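Filed under: Grants & Community Reports

Druriver Neighborhood Supper Program
Progress report to the Histside Fund, July 2026

Thank you, first of all, for your patience with us this spring, and for the kind note that came with the second payment. It went up by the coat hooks and has been read by pretty much everyone who comes through the door.

When we last wrote, the suppers were running at the Reltar Street hall only, and we were still worrying over the stove. The new stove is in (the old one gave us one last scare during the chili supper, but we got through it) and since then we have held 17 suppers without having to cancel any. We have also opened a second site at Sopacua, in the old library annex, which seats fewer people but has much better light and a ramp that doesn't need apologizing for.
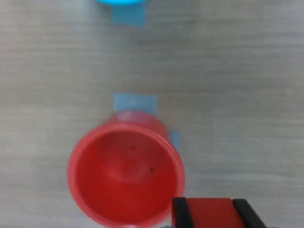 Red cup on a tabletop, with blue tape beside it.

Attendance at Reltar Street has settled into a comfortable rhythm, with many of the same families coming back and bringing a neighbor along. Sopacua has been slower. Our first evening there drew 14 guests and the next one only seven, which was a bit of a blow after all that cornbread! We think the start time was too early for people coming off the afternoon shift at the packing plant, so we moved it back by half an hour, and the last few evenings have felt a good deal fuller and noisier.

The cooking class you helped us add has been the happy surprise of the season. We planned it for teenagers, and 19 people signed up, a fair number of them grandparents who wanted to learn what the teenagers were learning. We let everyone in and split the class in two, so the grocery line is running a little over budget. The savings on van rental should cover most of that, and the full figures are in the attached sheet.

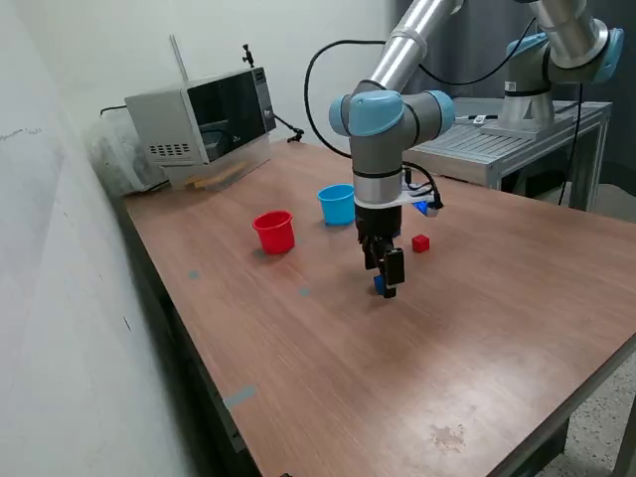
We are still short of help with the washing up, especially on evenings when there is soup, and we would like to talk with you about moving part of the printing money toward a few paid hours in the kitchen. Flyers have done less for us than word of mouth, and we would be glad to print fewer of them. The other open question is cold storage at Sopacua, where the refrigerator is small and the produce donations come in all at once. We have asked for two quotes and will send them along when we have both.

Our next report will reach you in October, after the harvest supper. You are all warmly invited to that, and please do come hungry.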